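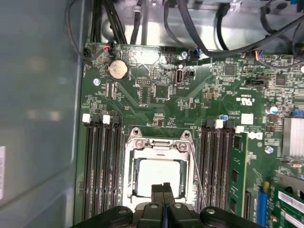
About Sulex

We fix and refurbish computers in Drillthorpe. Started with 3 of us in the back of a carpet shop, old kit, borrowed kettle. Now 4 benches and a proper front door. Open from 9 till late, knock if the blind's down.

What we do

Repairs, upgrades, data moved from the old machine to the new one. Schools and small offices mostly, plus anyone who walks in. Towers and laptops, all makes. No phones, sorry – try Egan on the high street, they're good.

Refurbs get wiped, cleaned, tested and sold with a years guarantee. Last year that was 400 machines, and most of them stayed local.
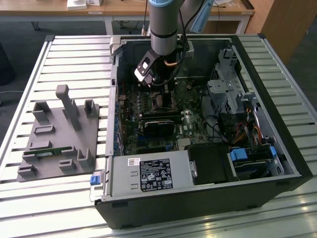 Prices are on the wall and we stick to them. Looking at it costs £31, comes off the bill if you go ahead. If it isn't worth mending we'll say so and you can have it back or leave it with us for parts.

Who we are

Uthai Inthanon runs the workshop and answers most of the emails, usualy after tea. He came to us from Bratora when their service desk closed. Ask him about old printers, but allow time. 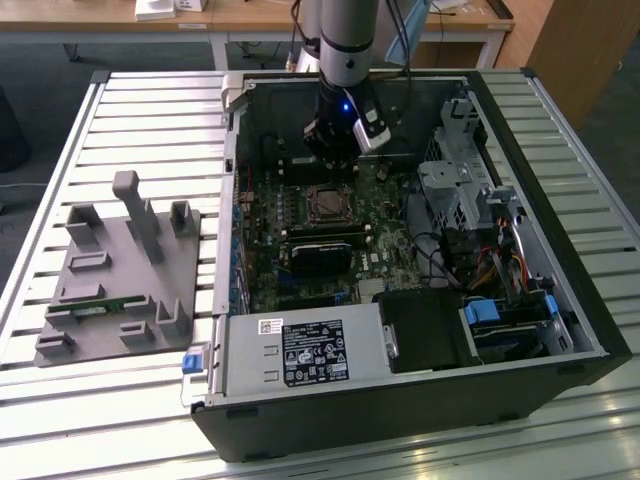 Desktop tower with the side panel off, graphics card still in its slot.

Saturday jobs and work experience – we take school leavers from June. Send a few lines about yourself, no CV needed. Parking round the back, mind the step.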